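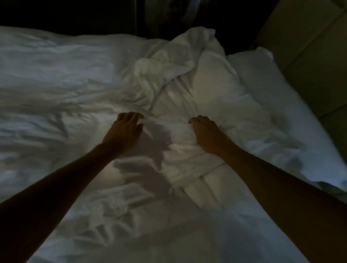 5. Charging the Stetby 109 Pallet Mover

Charge the battery when the display shows two bars or fewer. A full charge takes 6 hours with the supplied Flamberg charger. Do not use a charger from another model.

CAUTION: Batteries give off gas while charging. Charge in a ventilated area away from open flame and grinding work.

5.1 Connecting the charger

1. Park on level ground and lower the forks fully.
2. Turn the key to OFF and remove it.
3. Open the battery cover and check the cable insulation. If it is cracked, stop and tag the unit out of service.
4. Connect the charger plug to the gray socket — push until the latch clicks.
5. Plug the charger into a grounded wall outlet. The amber light comes on.

NOTE: The drive is locked out while the charger plug is connected. The horn still works.

5.2 Disconnecting the charger

1. Wait for the green light.
2. Unplug the charger from the wall outlet first, then from the unit.
3. Hang the cable on its hook and close the battery cover.
4. Turn the key to ON. The display should show five bars.

If the display shows code 1159, the charge ended early. Repeat 5.1 from step 4. If the code returns, the battery needs a load test; see Section 8.

CAUTION: Never pull on the cable to release the plug. Press the latch.

5.3 Storage

Units left idle for more than a month should be stored fully charged with the battery disconnected. Recharge every 5 weeks. Before returning a unit to service, test the brake and the belly switch as described in Section 3.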